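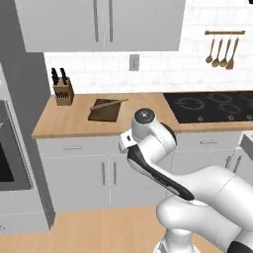

# Review: Irketti Clip wearable remote

The Irketti Clip is a small control button worn on a collar, cuff or bag strap. It connects to a telephone by Bluetooth and allows the wearer to answer calls, change the volume, skip a track or trigger the camera without taking the handset out. The Jistley Consumer Technology Office bought two units at the ordinary retail price and used them for 30 days. The manufacturer was informed of the review after testing had ended and had no sight of the text.

## Fit and wear

The Clip is light enough to be forgotten once attached. Its spring is firm and held well on cotton, wool and denim. On thin waterproof jackets it tended to slide, and one unit came off twice while being worn on a cycling shell. Wearers who intend to use it outdoors should consider the optional lanyard loop, although this is sold separately and ought in our view to be in the box.

The upper surface is touch-sensitive and recognises taps, a long press and swipes in four directions. Light gloves did not prevent it from working. Thick winter gloves did, and the manual concedes as much on its second page.

## Setting up

Pairing took under two minutes on each of the handsets used. The companion application is plainly laid out, and each gesture may be assigned to a different function. Up to 4 sets of gestures can be stored, so that a user might keep one for commuting and another for the office. Changing between them requires the application to be open, however, and this defeats much of the purpose of a remote. Burkach, whose rival wristband was tested by this office last October, allows the same change to be made from the device itself.

An account is required before first use. The application asks for an email address and a date of birth, and it will not proceed without them. The privacy notice states that gesture records are kept on the telephone unless the user chooses to share them. The sharing option was switched off by default on both units. 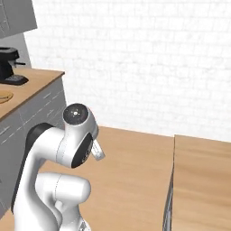 **Can the Clip be used with two telephones at once?**

It can remember two handsets but will control only one at a time. To move between them, the user holds a finger on the surface until the light flashes twice, and the connection then passes to the other handset within a few seconds.

## Performance

We recorded the result of 596 gestures made while standing, walking and travelling by bus. Single taps and long presses were dependable throughout. Swipes to the left and right were satisfactory. Upward and downward swipes gave the most trouble, particularly when the Clip was worn on a cuff, where the wearer's idea of "up" alters with the position of the arm. Assigning volume to the horizontal swipes removed most of the difficulty.

Accidental operation was infrequent, but a seat belt lying across the Clip was sufficient to start music playing on several journeys. A lock gesture is available and should be enabled by anyone who drives.

Notifications are delivered by vibration. The pulses are distinct enough to separate a call from a message when the Clip is worn at the collar, but on a bag strap they could scarcely be felt.

## Battery and charging

The battery lasted six days in normal use and four when notifications were frequent. Charging from empty to 100 per cent took a little over an hour on the supplied cradle. The cradle uses its own contacts and cannot be replaced by a standard cable. Kettani, the distributor, confirmed that spare cradles are stocked, but was unable to say for how long this would remain the case.

## Assessment

The Irketti Clip performs its basic duties reliably and is comfortable to wear for a full day. It is suited to those who make frequent calls on the move and who have no wish to wear a watch. We are less able to recommend it to cyclists, for the reasons given under fit, or to users who expect to change gesture sets often.

Prospective buyers should check the returns policy before opening the inner packaging, which carries a hygiene seal. Both units remain in use at this office, and the review will be amended if the firmware changes.

*Jistley Consumer Technology Office, May 28, 2026*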